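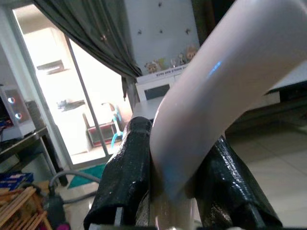 A curved length of tube held between two black-wrapped gripper fingers.

Ruvcombe College Opens Its Doors, and Keeps a Few Closed
By Canan Baysal, Staff Writer

The line for the February open house at Ruvcombe reached the library steps by 10 a.m., and most of the parents in it had already been handed the same brochure twice. It promises "a campus built around students." I went to see how much of that would survive a walk around the place.

The tour took in 13 stops. Our guide, a sophomore, was quick and likable and had clearly been told to keep moving. We got three minutes in the Menon dining hall, where the new menu was on display but lunch was not being served to visitors. We got much longer in the lobby of the Vindasia Center, listening to a recorded welcome from the dean.

Housing was the weak spot. The college showed us one double room in Horkutari House, freshly painted, with two beds made up like a hotel's. A mother from my group asked if the older dorms on the hill could be seen too. They could not. She asked what share of first-years end up there and was told to email the housing office.

The afternoon panel on student life drew more than 200 people to a hall that was too warm. Three students spoke, all of them paid tour staff, and all of them said they loved the clubs. A question about the shortened library hours went to an administrator, who said the matter was under review. It was under review last spring as well.

I did like the music practice rooms, which were open, scuffed and full of people who ignored us. A cellist kept starting the same passage over. Two fathers stayed to listen and missed the financial aid talk, though the slides are supposed to go online by the end of the month.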